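Why Do Chips Go Stale?

Open a new bag of potato chips and the first one snaps when you bite it. Leave the same bag open on the counter for a few days and the chips bend a little before they break. They still smell like chips and they still look like chips. They have gone stale.

The word stale covers a few different changes in food. For crunchy snacks, the biggest one has to do with water.

Water in the air

Air always has some water in it. You can't see it, since it is a gas called water vapor. On a sticky summer day there is a lot of it. On a cold, dry day in winter there is much less. Scientists call the amount of water vapor in the air humidity.

A fresh chip has almost no water in it. A raw potato is mostly water, but when thin slices go into hot oil, the water inside turns to steam and bubbles away. What is left is a dry, stiff slice full of tiny holes. When you bite it, the thin walls between the holes crack one after another, very fast. That cracking is the crunch you hear and feel.

When the chip sits in the open, water vapor moves into those holes. The walls soak it up and get softer. Soft walls bend. A chip that bends doesn't crunch.

Crackers, pretzels, popcorn, and dry cereal all go stale this way. It happens faster in a kitchen in Tretville, where the fog comes in off the bay most mornings, than it does in a town in the desert.

Why bread is different

Bread goes stale the other way around. Chips get softer and bread gets harder. You might guess that bread simply dries out, and it does lose some water. But bread can get hard even inside a closed bag.

The reason is starch. Starch is a part of flour, and it is made of very long chains, much too small to see. In the oven the chains take in water and loosen up. After the loaf cools, they slowly line up again and pack together, and the bread turns firm. Warming a slice in the toaster loosens the chains for a while. Putting bread in the refrigerator makes them pack together faster, so bread kept in there gets stale sooner than bread kept on the shelf. Bread in the freezer keeps well.

What a snack bag does

A paper bag lets water vapor through. So does very thin plastic, a little at a time. Most chip bags are made of several layers pressed together. The outside layer holds the ink. The inside layer melts when it is heated, so a machine can seal the ends shut. Somewhere in between there is often a very thin coating of aluminum, the same metal that is in soda cans. It keeps out water vapor, light, and oxygen.
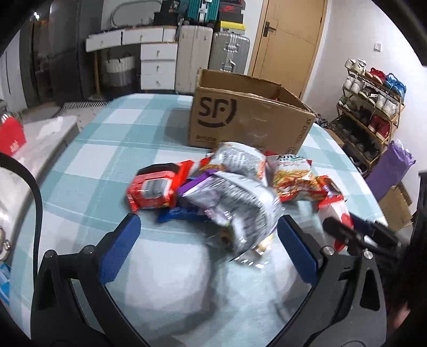 Why is there so much air in a bag of chips?

The gas in the bag works as a cushion, so the chips don't get crushed in the truck or on the shelf. It usually isn't plain air. Most snack makers use nitrogen, a gas that makes up most of the air you breathe. Nitrogen doesn't change the taste of food. Oxygen does, so the factory pushes the oxygen out before the bag is sealed.

What oxygen does to oil

Chips are cooked in oil, and some of the oil stays on them. When oxygen meets oil, it slowly changes the oil into other things that smell like old crayons or wet cardboard. Food like this is called rancid. Light speeds it up, and so does heat. Nuts can go rancid too, because they have oil of their own.

Try it yourself

You need 5 crackers from a new pack, a plate, and a jar with a tight lid. Ask a grown-up before you use any food.

Put two crackers on the plate and leave it on the counter. Put two more in the jar and close the lid. Eat the last one now and listen to the sound it makes. The next day, break one cracker from the plate and one from the jar. Do they sound the same? Wait another day and break the two that are left. Write down what you notice each time.

If you try this on a rainy day and again on a dry day, you may get different results.

Words to know

Humidity: how much water vapor is in the air.
Nitrogen: a gas that makes up most of our air.
Rancid: having a bad smell or taste from old oil.
Starch: a part of flour, potatoes, and rice, made of long chains.
Water vapor: water in the form of a gas.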